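Write the rule before the first take

Most arguments about demonstration data are about quantity. A lab says it has 2,000 clips of household tasks, another says it has more, and the discussion ends there. I would rather ask what rules the people holding the grippers were given.

At Kurkumach we had no written rules until February. Everyone handled a bowl in the way that seemed sensible to them. One person pinched the rim and another pushed from the side. Both are fine in a kitchen. Mixed together without a note, they make a data set that is hard to learn from and harder to check.
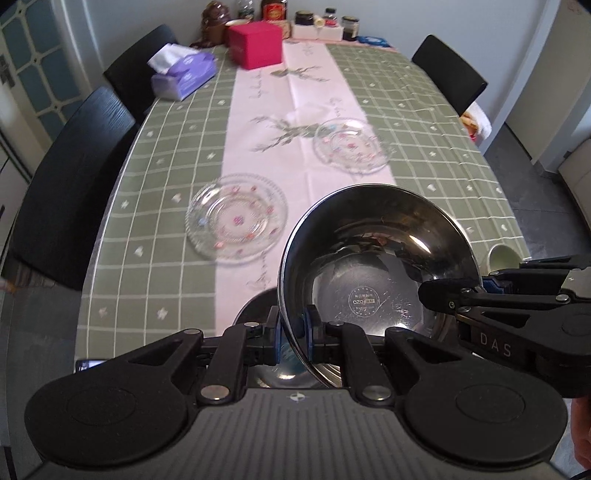
Two hand-held grippers at the rim of a steel mixing bowl, with a second metal bowl beneath it.

Marianna Jabłońska wrote our first sheet, and it fits on 2 sides of paper. It says where the fingertips should go, how hard to squeeze and when to stop and start again. It also says what to leave alone. The tissues, bottles and plates that live on a table stay on it, as a home robot will have to work among such things.

Some colleagues think this is too strict. They say variety is the whole point, and I agree that rooms and objects should vary. The method should vary only when someone has decided it should and written that down.

I would go further and have a second person review 60 clips out of every 100 before any are passed on. It is slow and people dislike doing it. We tried it for a month, and the sheet was changed four times as a result.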